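Sylvain Picard
12/11/21

Right, a few of you asked how the move to Riltton is going, so settle in with a cup of tea because I've never managed to tell anything briefly (my sister will back me up on that).

Sylvain Picard
The bread first. I'd been buying mine from the same bakery in Ollden for 13 years, and I was properly mournful about leaving it. So I've started baking my own, with my gran's old recipe card propped against the kettle.

Sylvain Picard
Her card says "leave until it looks happy". That's the whole instruction! My first loaf looked happy enough going in and came out like a doorstop, but the neighbours at number 6 very kindly took half and said it toasted well.

Sylvain Picard
I've since learned that this kitchen is a good deal colder than my old one, so the dough now gets around seven hours, tucked up on the shelf over the boiler with a tea towel on top. 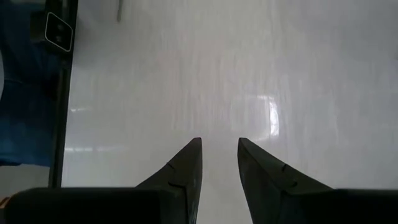
Sylvain Picard

Loaf number four went into the oven this morning and the whole house smells lovely, even the stairs. I've gone a bit heavier on the salt this time, which Gran would have grumbled about.

Sylvain Picard
If anyone near Riltton knows where to get decent rye flour, do shout. The shop by the station only has white, and I'd rather not take the bus all the way back to Ollden for one bag, though I probably will.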